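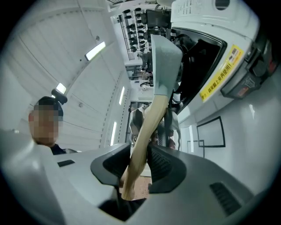 July, bench notes, gripper 2 (the hand-held one). Started on the finger pads at 9:30, which is when the coffee ran out, so the two events may be related. The pads have been creeping on their carriers for a while now and I finally had the housing apart to see why. Left carrier screw was a quarter turn loose. Right carrier screw was fine, but whoever fitted it used the red threadlocker, and I would like a word with that person as soon as I stop suspecting it was me. Both are back in with the blue stuff. Grip check was the axe again, held by its handle with the head at the top, all the weight out at the far end where it does the most harm. If the pads are going to walk, a smooth wooden handle will make them do it. The pegs Medina sent us for grip testing are very nice and would stay put in a pair of salad tongs.

Cleaning. Nestor's note on the cabinet door says alcohol wipe, lint-free, one pass per pad, leave it two minutes before closing on anything. I did that. The old note under it says dish soap. Please do not follow the old note, and please could someone taller than me take it down. The mesh texture on the inner faces holds dust like a doormat, so go along the mesh and not across it. Going across just packs the dust in at one end.

Jaw zero. Closed on the 30 mm gauge block, read 30.4. Backed off, re-zeroed, read 30.0 and then 30.1, and I'm calling that good. Cristóbal will say it isn't. Cristóbal is welcome to the hex keys.

Vent. Blew out the grille on the housing from the inside, low pressure. Blowing from the outside puts the fluff on the board, as we learned with gripper 1, may it rest. The slats were fairly bad. Cycle counter says roughly 800 closes since the last time anyone wrote anything down, so either it needs cleaning more often or we need to write more down. I know which one will happen.

Parts. The Drevetti pads are down to one pair in the drawer. Olga has a quote from Zandard that is cheaper, but their wedge is a harder compound and I don't trust it on varnish. Asked her to get a sample before we commit to a box. The carrier screws came loose in a bag with no size marked. They are M3. I have written M3 on the bag. You're welcome.

Still open:
Cable strain relief has a nick in the jacket, taped for now. Pornthip has the heat shrink.
Right pad sits a hair proud of the left when fully open. Does not show when closed. Watching it.
The counter should be reset after this service and I can't find the menu for it. Nivaldo found it once and has not been able to find it since.

4:15. Checked the screws again after an afternoon of use. Left one still on its paint mark. Right one too, though with the red gone I half expected it to leave out of spite. Next look at 200 closes, or sooner if it starts clicking.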